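Nernent Fold-Away Drying Rack: Set-Up Guide
Section 3. Wall mounting, first use, small items

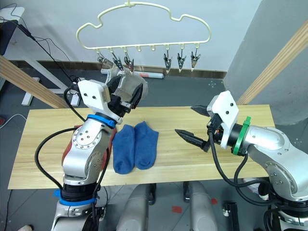
3.1 Before you start

Check the box. Rack body, two wall brackets, bag of screws and plugs, end caps, pull cord. If the cord is missing don't improvise with string, call us.

Pick the wall. Brick or block is fine with the plugs supplied. Drywall, you need to hit studs or buy proper anchors, ours are not meant for it.

CAUTION: Check for pipes and cables before drilling. Bathrooms and utility rooms are full of them.

3.2 Fitting the brackets

1. Mark the first hole. Top of bracket at 139 cm from the floor suits most people. Go higher if you'll be hanging bath sheets.

2. Mark the second bracket 77 cm along, center to center. Use a level. Don't trust the tiles.

3. Drill, tap in the plugs, blow the dust out.

4. Screw both brackets on loosely. Leave a half turn.

5. Lift the rack body onto the brackets. Should drop in with a click each side. No click = bracket is upside down. Arrow points UP.

6. Now tighten. Hand screwdriver only, a power driver will strip the heads.

7. Push on the end caps.

NOTE: Older Estgate model brackets look the same but the hook is shallower. Do not mix them.

3.3 Cord and tension

1. Thread cord through the left eyelet, then right, then down to the cleat.

2. Pull the rack open all the way and wrap the cord twice.

3. Let go slowly. If it sags at the front, one more wrap.

The cord will strech a little the first week. Re-tighten once, after that it should hold.

3.4 First use

Wipe the rails with a damp cloth before anything goes on them. There's a light oil from the factory and it marks white cotton.

Start with a light load, shirts and pillowcases. Heavy stuff (jeans, towels) goes at the back, near the wall. Never along the front rail.

Leave a gap between the rack and any heater. 600 mm minimum. More if it's a fan heater.

CAUTION: Do not hang from the rack, lean on it, or let kids swing on it. Not a pull-up bar.

3.5 Small items

Socks, gloves, baby things: use a clip hanger on the end rail, takes up far less room than laying them flat. Any hanger with a normal hook fits. Clip socks by the cuff and spread the load both sides or it tips.

Delicates flat on the mesh shelf (sold seperately, part 124).

3.6 Folding away

1. Take everything off. Everything, incl. hangers on the end rail.

2. Unwrap cord, keep hold of it.

3. Lower the front until it meets the wall. Latch is on the right.

If the latch won't catch, open it again and look for a clothespin stuck in the hinge. Usually that.

3.7 Care

Dry the rails after use in a damp room. Check bracket screws twice a year, May is as good a time as any. No bleach, no scouring pads. Squeaky hinge: drop of silicone spray, wipe off the extra.

Spare parts: write to Ctibor Hubáček at the Czarnecka parts desk with the part number. Orders in by Wednesday noon go out same week.

Related guides
Nernent Mesh Shelf: Fitting
Nernent Ceiling Pulley: Set-Up Guide
Estgate Bracket Replacement
Removing rust marks from cotton

Amorthorpe Home Products | Contact us | © Amorthorpe. All rights reserved | Back to top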